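Sheet numbers, finally

ok quick post, been meaning to write this up since the holidays. Jan 31, 2021 and I still owe Floarea a real report so this is me practicing.

The question was dumb and simple. If you collect cloth demos with the hand-held grippers, how much does the starting state of the sheet matter? We'd been flattening it every time. Tuấn thought we were teaching the policy to only like flat sheets. I thought he was wrong. (He wasn't, mostly.) 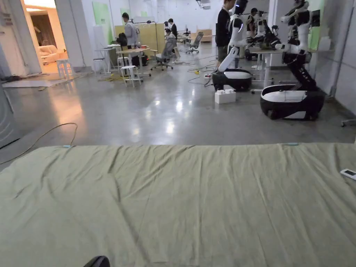 So we split the demos into 2 piles. Flat start, and messy start, where you just drop the thing and go. 809 demos total after throwing out the ones with bad tracking. Same network, same training time, called the code branch Wemby because Veronica names everything and I've stopped asking.

Tested both on the floor sheet first, then the bed. The bed is harder. Softer underneath, sheet slides, fingers sink in and you loose the edge.
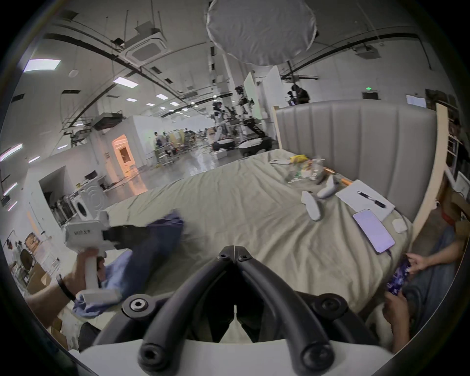

Flat-start policy did fine on flat. On messy it would go for a corner that wasn't there, close on air, lift, repeat. Painful to watch. Messy-start policy took almost 3 tries per grasp on a bad pile but it got there, and on flat sheets it was only a little slower than the other one.

Also tried mixing. Mixed was best on the bed, no real difference on the floor. Would not bet much on that, the bed runs were short and Pádraig did most of them and he's just better at resetting than me. 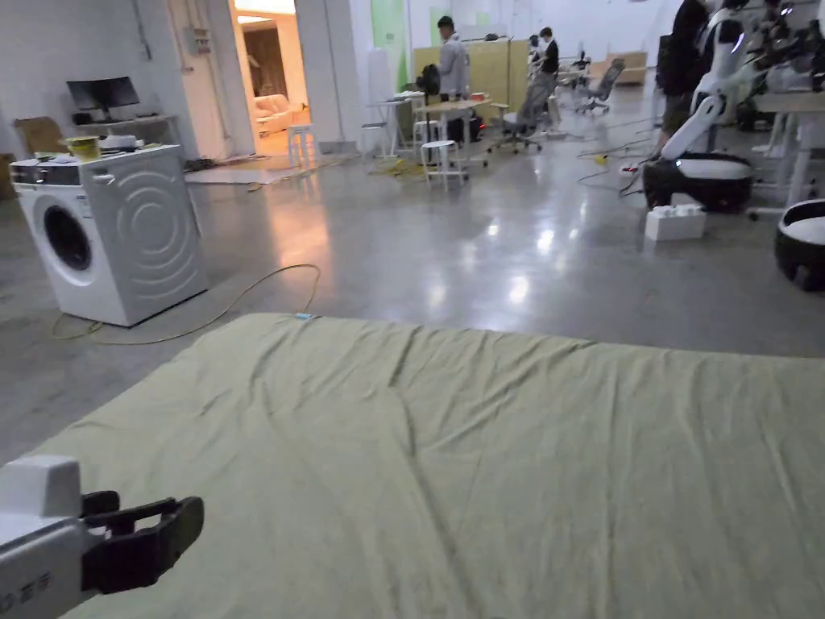
Floor sheet, with the hand-held gripper at lower left.

Things I'd do over: log the reset style per demo from day one. I had to go back and label them by hand, took forever. And pick one person to score. Audrey-Anne and I disagreed on what counts as a grasp teh whole way through.

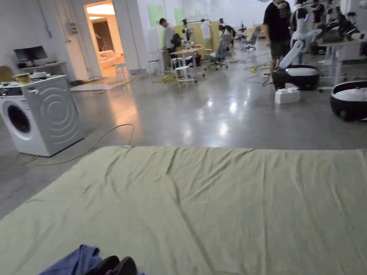
What's next

Smaller cloths, shirts probably. Rerun the mixed set with more bed time. Want it done by April, we'll see. Code cleanup after that, dont ask me for it yet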